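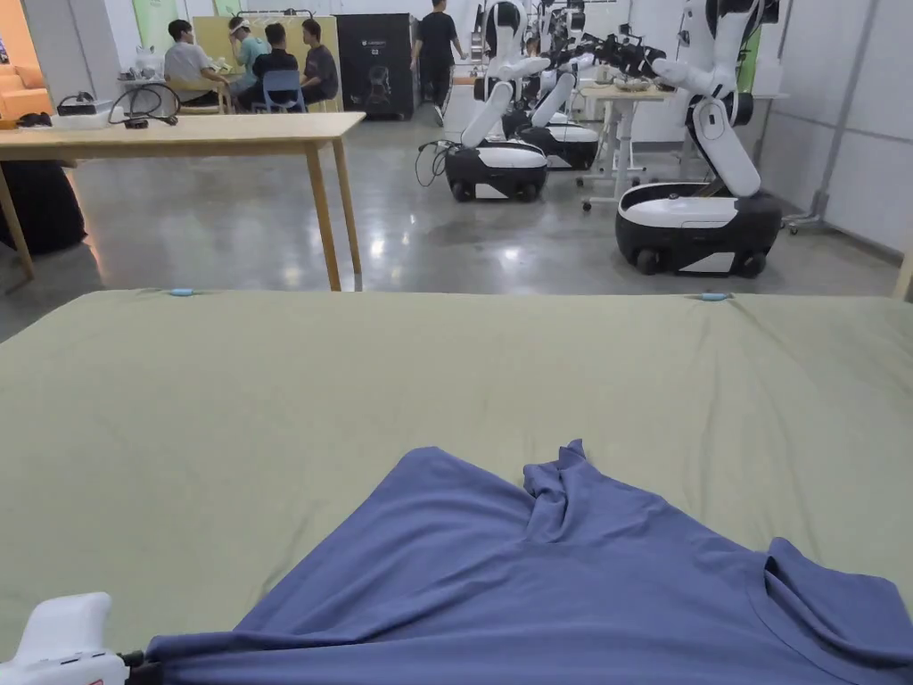 Notebook, cloth cell, Forkby. Wednesday, started 9:10.

Continuing from the last entry. The left hand of the Bimano pair still loses the hem when the shirt is pulled sideways. The right hand holds. Same pads, same firmware, same operator, so I decided not to touch the software today until the mechanics are clean.

First I put the cell back to its normal state, as written on the card. The green sheet must be pulled flat and clipped again at the far edge. I have seen two times now that people move the clips when they want more slack, and afterwards the sheet walks towards the operator during the folding. When the sheet walks, the shirt goes with it, and then in the log it looks as if the jaw has slipped. I lost a half day on this in February. So: sheet first, jaw second. Small creases are all right, a loose edge is not all right.

Table height was not changed. Lights all on.

State of the left hand at the start:

- trigger goes back slowly in the last part of its way
- jaw closes complete, no gap against the light
- closed reading in Jokus 803, which is the same value as after the last calibration
- open reading jumps between two values when I let the trigger go fast

The closed reading surprised me. I expected a drift there. If the closed value is good and the cloth still comes out, the problem must be in the pads or in the force, and the encoder is innocent. The jumping at the open side is maybe another fault, or the same slow trigger. I write them as two faults until somebody proves it is one.

9:50. Took off both finger pads of the left hand. Screws were not loose, but one was less tight than the other, I could feel it with the short key. The pad surface on the inner side was shiny over the front third. On the right hand the pads are still matt everywhere. I rubbed the shiny zone with a dry cloth and then with alcohol, and some of the shine went away, but not all. My conclusion is that it is partly a film from the fabric (softener?) and partly real wear. I don't have a way to separate these two here.

Villaseñor sent a small bag of new pads last month, the softer type. I had them in the drawer and did not want to use them before I understood the old ones. Now I think this was too careful. Mounted the new pair on the left hand only. Note for whoever does this next: the pad goes in with the flat shoulder towards the palm. It also fits in the wrong way and you will see nothing wrong until the jaw is closed on thin fabric. Tighten both screws a little, close the jaw by hand, then tighten fully with the jaw closed. If you tighten with the jaw open the pads don't meet parallel.

10:20. After the pad change the closed reading must be done again, so I made the full calibration in Jokus:

1. Hand on the table, trigger free, wait for the value to be quiet.
2. Save open.
3. Close slowly with the trigger, hold, save closed.
4. Repeat the closing fast, and compare. If it differs from the slow one, stop and look at the trigger before saving anything.
5. Write both values on the card and in the notebook, with initials.

Step four is new, I added it today. The old card says only "close, save" and this is how the jumping at the open side could hide for so long. The fast closing agreed with the slow closing. The fast opening did not agree, as expected.

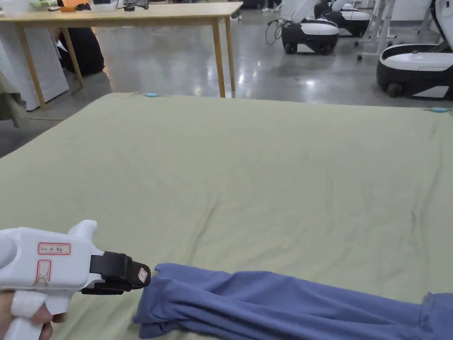
With the new pads I did a pull test before opening the trigger housing, to have one change at a time. The test is always the same: take the cloth at the hem, close, pull to the side along the sheet, stop when the cloth is straight, hold, open. A pass is when the hem is still between the pads at the end. Sliding inside the jaw without coming out I write as "slide" and I don't count it as pass.

Series of 30 pulls with the left hand, new pads. No loss. Six slides, all of them when I took only a single layer of the fabric, never with the folded hem. With the old pads I had real losses in the first minutes and I stopped the series without finishing it, so please do not make a percentage from this comparison. It is enough for me to say that the new pads are clearly better.

What I don't like in the single layer slides is that the jaw reports fully closed. Jokus sees closed and is content. For the later use of the recordings it would be better to have some sign that the cloth is moving in the jaw. Possibly it can be seen from the camera in the hand, if the lens is clean. It was not clean today, there was a finger mark on it. Cleaned with the lens paper, not with the alcohol cloth. Please not with the alcohol cloth. The coating of the first one was destroyed in this way, by me, so I am allowed to say it strictly.

11:15. Opened the trigger housing of the left hand. Four things to know before you do it:

The long screw is at the back. Do not mix it with the others, it will go into a short hole and press on the board.

The spring is under tension when the shell comes apart. Keep the thumb on it.

The flat cable is short. Lay the upper shell on the left side and don't lift it.

Power off, plug out, also for "only one look".

Inside there was lint. A small felt of blue fibres had collected between the trigger lever and the guide, just where the lever comes to rest. I took it out with tweezers and blew the rest away with the hand pump (no compressed air, it drives the lint deeper to the encoder wheel). The lever has a polished track on one side, so it has been running a little crooked for some time. The spring looks good. I compared the length with the spare and saw no difference.

No grease. I want to repeat this for the colleagues who came from the big machines, where everything is greased on Monday morning as a habit. In this housing grease plus lint becomes a paste. Only the dry stick on the guide, one stroke, wipe the rest off.

Closed again, power on. Trigger goes back quickly and with the small click that the right one has. Repeated steps one to five. Open reading 112, and it stays 112 whether I let go slowly or fast, I tried until I was bored. Closed reading slow and fast the same. So the jumping and the slow trigger were one fault, and the slipping was the other. I am glad I kept them apart in the list.

After this I opened the right hand too, only to look. Less lint, but there is some. I removed it, although the right hand had no complaint. The pads of the right hand stay as they are for now, so left and right are not equal at the moment. I wrote it with a marker on the card so that nobody compares the forces between the hands and makes a theory.

Changes to the care plan of the cell, valid from today until someone objects:

Before each session: sheet pulled and clipped, look through both lenses, one slow and one fast closing with each hand.

After each session: brush the gap behind the pads, both hands. The brush is in the drawer with the keys.

Once a week: wipe the pads with alcohol, look for shine on the inner side, check the screws with the short key.

Once a month: open the trigger housing, remove lint, dry stick. Two people if possible, one for holding the shell.

The sheet itself also gives fibres. I would like to wash it without softener and see if the film on the pads comes more slowly. It is not an urgent matter, but it costs nothing.

Open points:

- Order more of the soft pads from Villaseñor, with the part number from the bag and not from the catalogue page, where the hard type has almost the same number.
- Ask if Jokus can show a warning when the fast and slow readings don't agree. At the moment it depends on the person reading the card.
- The old pads are in an envelope, marked "left, worn". Don't throw away, I want to look at the shiny zone under the microscope.
- Recordings made with the left hand before today: mark as "old pads" and keep. I would not delete them.

Sent the entry round at 14:30 and asked for remarks.

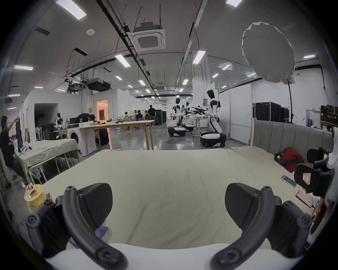
Amparo Villalobos answered that the monthly opening is too rare for the weeks with towels, and she would go by hours of use. She also asked why the right hand should wait with the old pads, when a difference between the two hands is visible later in every fold and is more annoying to correct than one slipping jaw.

I agree with her on the second point and changed the right pads the same afternoon. Shoulder towards the palm, screws tightened with the jaw closed, calibration done, values on the card. Short pull test with the folded hem, no loss. I did not do the full series on this side, the time was over. To be done before the next session, and with the single layer too.

On the hours of use I have no good number to give. Jokus stores the time of each recording, but the hands are also used in between without recording, for practice, and those hours are not written anywhere. For the beginning I put a line on the card where each person writes start and end. Amparo wants the housing opened after the first week with towels in any case, and then we decide on what we find inside.

The marker note about unequal hands is crossed out on the card. Keys and brush back in the drawer, tweezers are still with me.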